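Looking After Wooden Game Boards and Boxes

My grandmother kept her games in the sideboard with the good tablecloths, and I think that is why they lasted. Mine have had a harder life (grape juice, a leaky window, one very determined puppy), so over the years I've picked up a fair bit about bringing old wood back, and I'm happy to pass it on.

Start with dust, always. A soft dry paintbrush, the kind you'd use for trim, gets along the seams much better than a cloth, which only pushes the crumbs further in. Then wipe with a cotton rag that has been wrung out until it feels barely damp, and dry the wood straight away with a second one. I go with the grain where I can, and on a checkered board I just go square by square and put the radio on!

For sticky spots, one drop of dish soap in a cup of lukewarm water is plenty. My neighbor Pei-shan Tsao swears by cold tea instead, and her backgammon set does look lovely, but I'd be nervous of it on pale wood. Please don't use spray polish. It builds up into a cloudy film and you'll spend an afternoon getting it off again, as I did one March when I should have been doing my taxes.

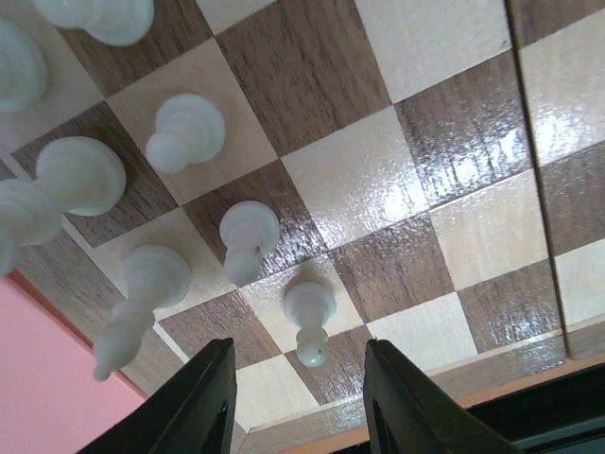 How often should I wax a wooden board?

Once or twice a year is enough for a board that gets regular use. Rub on a very thin coat of paste wax, leave it about 13 minutes, and buff with a clean sock until your fingers stop leaving marks.

Warping is mostly a matter of where you keep things. Wood likes steady air, so stay away from radiators, sunny sills and basements. My hall closet sits at 55 percent humidity most of the summer and nothing in there has moved. If a board has already bowed a little, lay it on a flat table with a few heavy books on top, check on it every few days, and be patient with it.

Felt on the bottoms of pieces wears out long before the wood does. Peel off the old felt, scrape away the dried glue with a fingernail, and stick on new circles cut with small sharp scissors. White craft glue holds very well. Tsz-kin Yang at the hardware store in Kerdale saves me the ends of the felt roll, and 70 cents' worth did two whole sets with enough left over for the feet of a lamp.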